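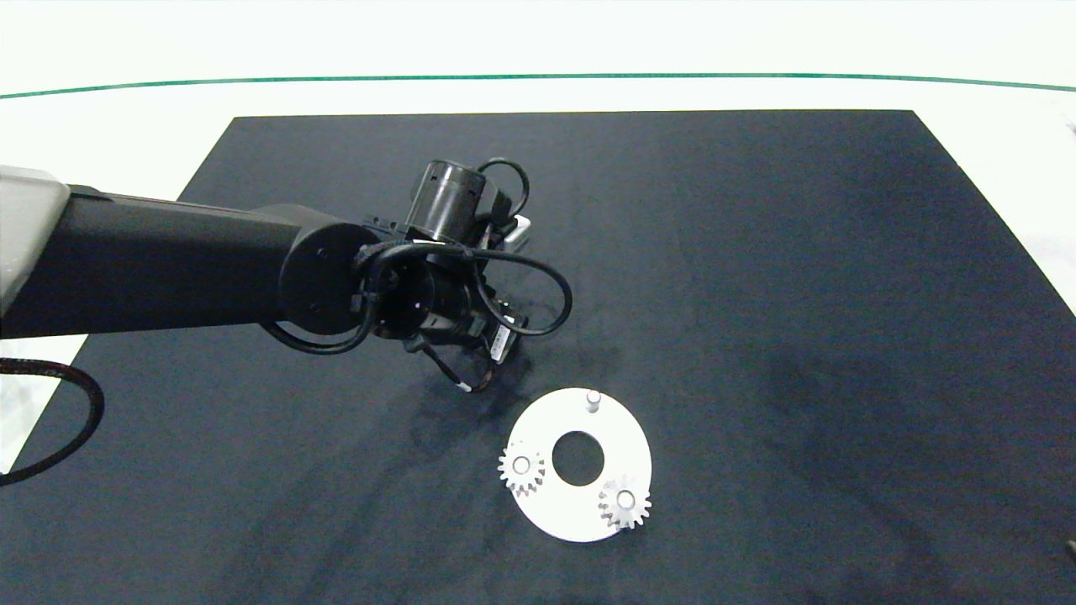
About Sustuvex

Sustuvex reviews medical records for attorneys, public defenders and family court panels. Our work is limited to cases in which the cause or timing of an injury is in dispute. We do not provide legal advice and we do not treat patients.

What we review

Most files reach us as scanned hospital charts, imaging on disc, ambulance run sheets and lab printouts. A typical file has gaps. Our first step is an index of every document received, sorted by the time of the event it records, with missing items listed separately. The client receives this index before any clinical reading begins and can use it to request further records.

The clinical reading is done by two reviewers working separately. Each writes a draft without access to the other's. Where the drafts differ, a third reviewer reads the source pages and the difference is reported in the final document, along with the page references behind each reading.

Since opening we have completed 592 reviews. We accept work from either side and apply the same procedure to both.

Offices

The main office is in Asholm, where records are received, scanned and stored. The Benavides office handles radiology and pathology files. Staff number 18 across the two sites. Original discs and paper charts are returned to the sender after the report is issued; working copies are kept for four years and then destroyed.

Prillileck

Prillileck is our in-house indexing software. It reads dates and times from scanned pages and flags entries that are out of order or that were added after the fact. Every flag is checked by a person. Prillileck does not draw medical conclusions and is not licensed to outside users.

Fees

Indexing is billed by page count. Clinical reading is billed by the hour, with a written estimate issued after the index is complete. Fees do not depend on the findings or on the outcome of the case. Public defender offices may ask for the reduced rate sheet.

Sending a file

Contact the Asholm intake desk for a transfer form before sending any records. Files that arrive without a signed release are held unopened.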